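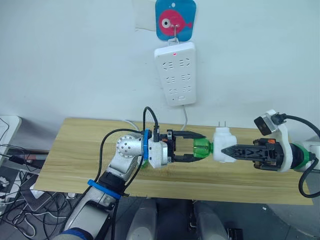 Do you need two arms to put a plug into a power strip?
Most buyers don't. If the strip is fixed and the plug always arrives the same way up, one arm and a decent fixture will do the job for a lot less money. Two arms start to earn their keep when the plug has to be turned or passed across before it goes in.

Wusmont Two-Arm Bench Package
Equipment notes from Lellcombe
Page checked April 2, 2025

We sell this package and we also talk a fair number of people out of it. Please read the whole page before you ask for a quote, especially the part about what is left out of the price.

What you get
2 jointed arms with two-finger grippers
2 wrist cameras with printed mounts
Controller and cable set
Setup guide and the spare finger pack

What you don't get
Computer
Table, board or stand
Power strips, adapters and anything else you want handled
Guarding
Anyone's time

That last line is the one that wrecks budgets. A plug going into a socket looks like nothing when a person does it. For a pair of arms it means gripping an adapter well enough that it doesn't twist, getting two flat prongs lined up with two thin slots, and then pushing without shoving the whole strip sideways. We have yet to see a plan that allowed enough hours for it the first time round.

Think about how the strip is held
A strip hanging from a hook card is a fair test of how clever your setup is, and a poor way to run a production job. It can swing, and the arm has to push against something that would like to move. Screw it to a plate if your process lets you. If it doesn't, say so when you write to us, because the answer changes what we would quote.

Adapters with smooth boxy sides are also harder to hold than they look. A ridged grip piece joined to the adapter gives flat fingers something to bite on. Printed parts are cheap, but someone has to draw them, and you will go through several versions. If you handle many kinds of plug, ask yourself whether you want to own a drawer full of grip pieces.

Fingers
The pack has flat fingers and long pointed fingers with triangular cut-outs. Flat ones clamp better. Pointed ones get into tighter places and can nudge or steady a part. Mixing them, one kind on each arm, is allowed and we rather like it for this sort of work. The Burkivum soft finger also fits, though we don't recommend it for plugs. We found it too bendy and the supplier's sheet is vague about load.

Cables
Wrist cameras need cables, and cables need slack. They loop over the arm, they catch on things and they are the first part you will replace. Order the spare set now. Straps and clips help. Plan for the floor as well: once you have the computer, power adapters and leads in one corner it gets messy quickly, and a tidy drawing won't show you that.

Planning figures
Cell layout drawing: 2 sheets
Practice attempts before we would discuss success rates: 100 at the very least
Lead time: 58 days from deposit
Spare cable and finger set: £547
Bench setup, if your computer is ready: around two days

The lead time is for the arms only. Orders placed in December have slipped in the past and we would not promise otherwise.

Compared with the Vermeulen single arm
The Vermeulen is dearer per arm, stiffer and easier to support. If you can hold your part in a fixture, buy that and spend the difference on the fixture. The Wusmont pair makes sense for labs, for teaching, and for trial work where the task will change next month. We would not put it on a line that has to run overnight -- some customers do, and they ring us.

Before you ask for a quote
Send us the part you want handled, or a good drawing of it. Tell us how the socket or target is held and whether it can be fixed down. Tell us who will look after the arms once they are in, and how many hours a week that person really has.

Live sockets are your responsibility. Check whether the strip is powered before anyone sets up or tests, and we will not quote for work on a powered one.

Prices for the package are given on request, in writing, and stand for 58 days.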